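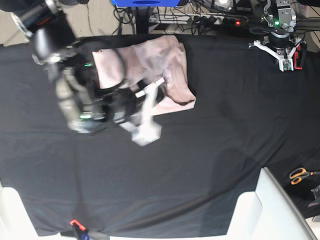 By Shireen Maluleke
4/7/20

Print this article | E-mail this article

Marta Palamarchuk would like me to know that no one was hurt. She says it when we sit down, again over coffee and once more as I'm putting my coat on. I believe her. I've also read the incident note from December, and it uses the phrase "unplanned resume" where I would have written "the arm moved when it was supposed to be stopped."

Palamarchuk runs testing on Tundasetti, the shirt-folding project at Drendisstead. Two arms, a table, a black cloth clipped down over it, and a T-shirt that gets picked up, folded, shaken out and folded again. The company has talked about Tundasetti in the past as something that will one day stand in the back of a laundry next to people earning an hourly wage. So what it does when someone's hand is on the table matters a good deal more than how square the corners come out.

"It was run 304 of that series," she says. "The shirt had bunched up under the right gripper, and Orest hit pause so he could straighten it. That was normal. We did it all the time."

Orest is Orest Lytvynenko, the operator on shift. He paused the robot from the screen, leaned over and began pulling a sleeve flat. The right arm then finished the move it had started. It came down on the cloth next to his wrist, closed on the fabric and dragged it toward the middle of the table with his fingers still under it.

"He got his hand out," Palamarchuk says. "He had a red mark. No first aid was needed."

How fast was the arm going? "Slow. It was at the reduced speed."

Was the reduced speed on because someone thought this might happen? She takes a while with that one. "It was on because we always test at reduced speed."

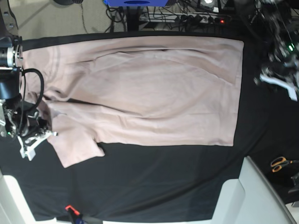 Interview by Shireen Maluleke, with additional reporting by Kgomotso Nkosi

The explanation Drendisstead settled on goes like this. The arms take their orders from a piece of software called Didenko, written in-house. Pressing pause told Didenko to send no new moves. It did nothing about moves already waiting in line. Most of the time the line was empty or nearly so, and the arm would stop within a moment of the button being pressed. When the cloth bunched up, the software planned extra small moves to cope, and the line got longer.

"So the arm stopped, the way it usually does," Palamarchuk says. "Then there was a gap while the camera looked at the shirt again. Then it carried on with what it still had."

I ask whether that means pause had never been a stop at all. "It was a pause," she says. "It's labeled pause. There is an emergency stop and it works. It worked that day too. Orest used it right afterward."

Right afterward is not a comfort, and I tell her so. She doesn't argue. To her credit, she then turns her laptop around and shows me something I hadn't asked to see. After the incident she and a colleague, Albane Lemaire, went back through the old logs, 2257 runs in all, looking for any case where an arm moved after a pause had been pressed. They found 463.

I make her repeat the number.

"Most of them are tiny," she says. "You wouldn't see it. A finger closes a little more, or the wrist turns slightly. If you're standing there you think it's settling."

Had anybody at the table noticed? Lemaire, who joins us at this point with a sandwich, says yes. "People said it twitched. I said it twitched. We had a word for it, so it stopped being strange." She wrote it down twice, she says, under general remarks. General remarks were read at the end of each series, if there was time.

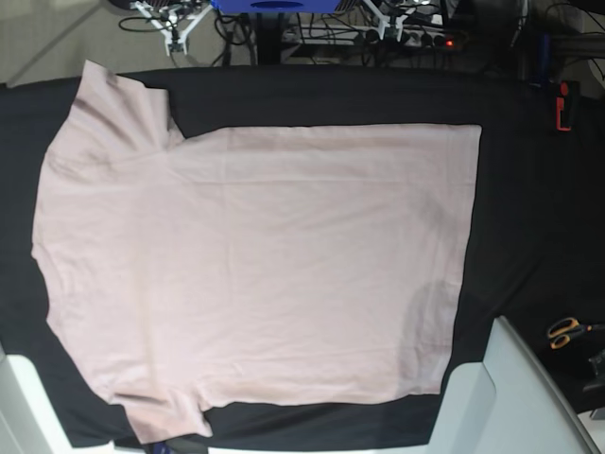
Neither woman thinks the shirt itself is to blame, though the first draft of the incident note came close to saying so. It listed "garment condition" as a contributing factor. Lemaire laughs at this with her mouth full. "It's a T-shirt. Being crumpled is its condition."

What has changed since? Pause now empties the line and holds the arms where they are. Reaching over the table requires the emergency stop, every time, with no exceptions for a quick tug at a sleeve. Palamarchuk says there have been 665 runs under the new setup and no movement after a pause in any of them. I ask who checked. She did. I ask who checked her. There is an outside review planned by a firm called Irnari, she says, and it has been put back twice.

I'd feel better if it hadn't been. The fix sounds sensible to me, but so did the old arrangement until December, and the people vouching for the new one are the same people who got used to the twitch. Palamarchuk doesn't much like hearing this. "You can say that about any team," she says. Well, yes.

There is also the matter of how often the rule gets followed. Recovering from an emergency stop takes much longer than coming back from a pause – both arms have to be brought home and the grippers opened and closed again – and a shirt goes wrong in some small way on a good share of runs.

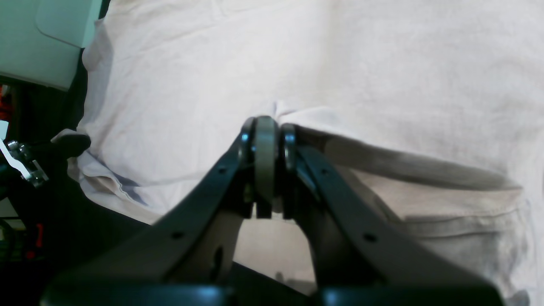 Lytvynenko, who I reached by phone later, was frank about it. "The first week everyone used the big button. Then you have a bad afternoon, the cloth keeps catching, and you look at that pause button and think, well, it's fixed now." Has he reached in on pause since? "Not me," he said. "I'm the one it grabbed."

I put that to Palamarchuk by e-mail. She wrote back the same evening to say that a light barrier along the front of the table had been approved, so that a hand crossing it would stop both arms whatever anyone had or hadn't pressed. She did not give a date for it. I asked whether testing would go on in the meantime, and she said it would, at reduced speed.

As for laundries, she won't be drawn. The version on the table is for research, she says, and a product would have "a completely different safety case." I asked to see a draft of that case. There isn't one yet.

Print this article | E-mail this article

Related items
What "reduced speed" means, and who decides
Irnari pushes back its spring reviews
Letters: I fold 40 shirts an hour and I'm not worried
Kgomotso Nkosi on reading an incident note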